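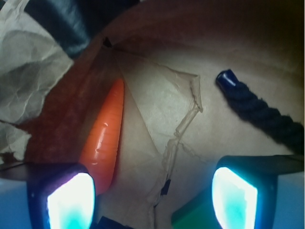
Emmanuel Mabula

Storing root vegetables through the end of winter

Carrots, beets and parsnips lose quality in two ways: they dry out, or they rot. Drying out is a humidity problem. Rot is mostly a problem of free water sitting on the skin, or of one damaged root left in with the sound ones. The notes below apply to a normal kitchen refrigerator and to an unheated room or cellar that stays above freezing.

Before storage

Cut the tops off carrots and beets the day they come into the house. Leave a short stub of stem on beets, or they will bleed when cooked. The leaves keep pulling water out of the root for as long as they are attached. Brush off dry soil with a soft brush. Do not wash anything going into long storage. Store-bought carrots have already been washed, so dry them fully on a towel first and plan to use them sooner.

Sort by condition. Anything split, forked, bruised or nicked by the spade goes in the kitchen pile for this week.

Refrigerator method

Use the crisper drawer with the vent closed. Line it with a folded dish towel. Put the roots in a plastic bag with a few small holes and leave the top loosely folded. Change the towel when it feels damp to the hand. Keep apples and pears in another drawer. They give off ethylene, and carrots exposed to it turn bitter.

Paper bags are correct for potatoes and onions, in separate bags, in a dark cupboard. They are a poor choice for carrots beyond a day or two. Paper takes up moisture from the root and passes it to the room, and the carrot goes limp. A limp carrot can usually be firmed up in cold water in the refrigerator overnight. It should then be eaten and not put back into storage. 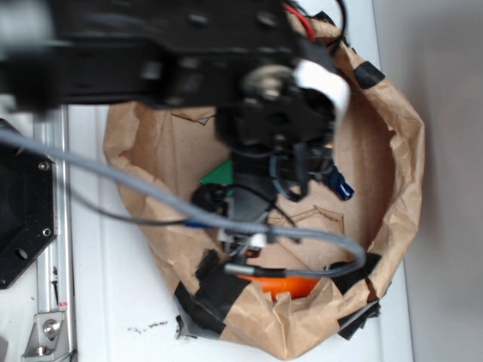

Can different root vegetables share one container?
Carrots, beets and parsnips can, provided they are all unwashed and sound. Keep potatoes out, as they need drier and slightly warmer conditions.

Sand method

Use a rigid box with a lid that does not seal. Damp sand should hold together when squeezed and release no water. Put down 2 inches of sand, then a single layer of roots that do not touch, then enough sand to cover them. Repeat to the top and finish with a thicker layer. A full box is heavy, so set it in its final position before filling.

Our sand box in Langat was packed with 24 pounds of carrots last fall and opened again in March. The top layer had dried slightly where the lid had shifted. The rest were firm. I threw out 11 roots, most of them from one corner where a cracked carrot had been missed in sorting.

Checks

Open the box every two weeks. Feel the sand a hand's depth down. If it is dry, sprinkle water over the surface with a watering can and leave it overnight before checking again. Remove any root with a soft spot along with the sand touching it. Small white hairs on carrots are feeder roots and can be rubbed off.

Last updated March 15, 2021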